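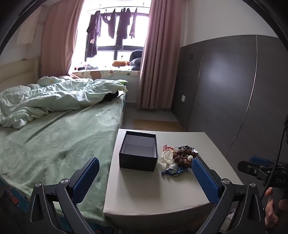

Green bedding, pink curtains, bears on the window seat. I love this room.

4 min read

June 6, 2018

I finally have a window seat! I have wanted one since I was a kid reading library books on the stairs, and when we came to look at the apartment on Grenell I walked straight past the kitchen, sat down under the bedroom window and more or less refused to get up. The agent was very patient.

The cushion has a white cover with little brown bears on it, and yes, I know who it's meant for, and no, I don't care. It makes me happy every single morning. The navy one goes in the corner so I can lean back with my feet up, and the orange plush has claimed the middle of the sill (it has a better view than I do).

The curtains took the longest. I went back and forth between white and pale pink for almost 9 weeks, pinned swatches up, took them down, asked everybody, and then bought the pink in one go on a lunch break. So glad I did! They go all soft when the sun comes through, and next to the green sheets the whole room feels like sherbet. The sheets were an older purchase and I never planned the two together, but I'd pick them again tomorrow.

Now, laundry. There's a metal rod across the top of the window and it has turned into the handiest thing in the place. Shirts and pants go up there on hangers and I don't have to unfold the drying rack, which eats the entire floor. It does block some of the light when it's full, and all my clothes are dark, so on those days it's a bit like having a second set of curtains. Worth it.

The wardrobe is the big grown-up piece. Dark gray, sliding doors, and I was nervous it would swallow the room, but sliding doors are wonderful when you have a bed this close! Nothing swings out at you. I've given myself two shelves for spare bedding and I'm already over the limit.

Still to do: get that piece of cardboard off the floor and out to recycling, find a reading lamp that clips on somewhere near the seat, and decide about a rug. I'd like something small and washable, maybe cream to go with the headboard. If you have one you love, leave me a comment, I'm hoping to have it down by August.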